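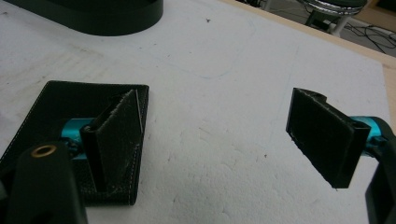 Scuffs and a dry feel on a black leather wallet, can I fix it at home?

Posted by Lacey Furnival in Clothes, Shoes & Bags

Hi all! I have a black leather wallet with the pebbled kind of grain and light stitching around the border, and it's starting to look tired. There are little pale scuffs on it, worst near one corner, plus a dusty look that comes back a day after I wipe it. It was a gift from my aunt and I'd really like to keep using it.

So far I've only tried a damp paper towel, which did nothing except leave lint in the grain. My brother says shoe polish. My neighbor says olive oil (she says olive oil for everything, including squeaky doors). I bought a small tin of Skeveck leather balm on Sunday but haven't opened it yet, because I'm scared of turning the stitching gray. I also don't want black stuff coming off on my jeans or in my bag.

Has anyone done this on a wallet and not just on boots? And do I need to take all the cards out first, or is that overkill?

Ashley Entwistle
Top answer, 81 people found this helpful

Yes, you can do this at home, and please skip the olive oil. I tried it on a purse years ago and it stayed greasy for weeks and smelled like an old salad.

Take the cards out. Leather stretches a bit when you rub it full of cards, and you don't want balm on the magnetic strips anyway. Then go over the whole thing with a dry soft brush. An old toothbrush is fine if the bristles aren't stiff. Pebbled leather holds dust down in the grain and a cloth just slides over the top of it, so I bet most of your dusty look is exactly that.

After that, use a barely damp cotton cloth (an old T-shirt, never paper towels) and let it dry overnight away from the heater. Don't rush that part. I did once with a hair dryer and the edge curled up.

Now the balm. Put a tiny bit on your fingertip, the size of a lentil, and try it on the inside flap first. If it dries without a dark patch you're good. Work in small circles and stop just short of the thread. For the strip right beside the stitching I use a cotton swab, nearly dry. Wait an hour, buff, and do a second coat only if it still looks thirsty. Mine took 2 and that was plenty.

Clear balm won't put color back, but light scuffs usually fade a lot once the leather isn't dry. If you can feel the scuff with your nail, that's a scratch and you'd need a colored cream — test that somewhere hidden too.

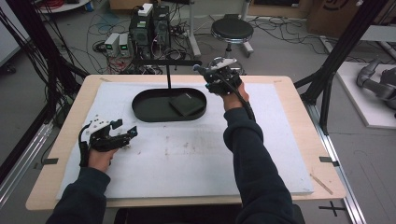

Barry Dunmore
Reply

Black shoe polish. Been doing my wallet with it since 2000, same wallet. Buff it good and it won't rub off much. Rubs off some. I wear dark pants.

Pylyp Hnatiuk
Reply, edited

I do small leather repairs on the side, so a couple of things to add to Ashley's answer, which I mostly agree with.

Barry, I'm glad it works for you, but I wouldn't put shoe polish on anything with light stitching. The pigment goes straight into the thread and you will not get it out. I've had people bring me bags like that and all I could offer was to restitch them, which costs more than most wallets.

If you do get balm on the thread, dab it (don't rub!) with a dry cloth right away and leave it alone. It often looks darker for a day or so and then evens out. If it still looks dirty, a little saddle soap foam on a soft brush is okay, just the foam and no puddle of water.

I haven't used Skeveck, so I can't tell you if it's a wax or an oil. Check the tin. If beeswax is near the top of the list, use even less than you think, since wax loves to sit in pebbled grain and turn white when it's cold. A warm room and a brush will clear that up.

After that, I'd treat it every 3 months if it lives in a back pocket, and less often if it stays in your bag.

Lacey Furnival
Comment

Thank you both! Brushed it last night and wow, so much came out of the grain. Checked the tin and beeswax is second on the list, so I'll go easy. Trying the inside flap tonight. Sorry Barry, my jeans are light blue.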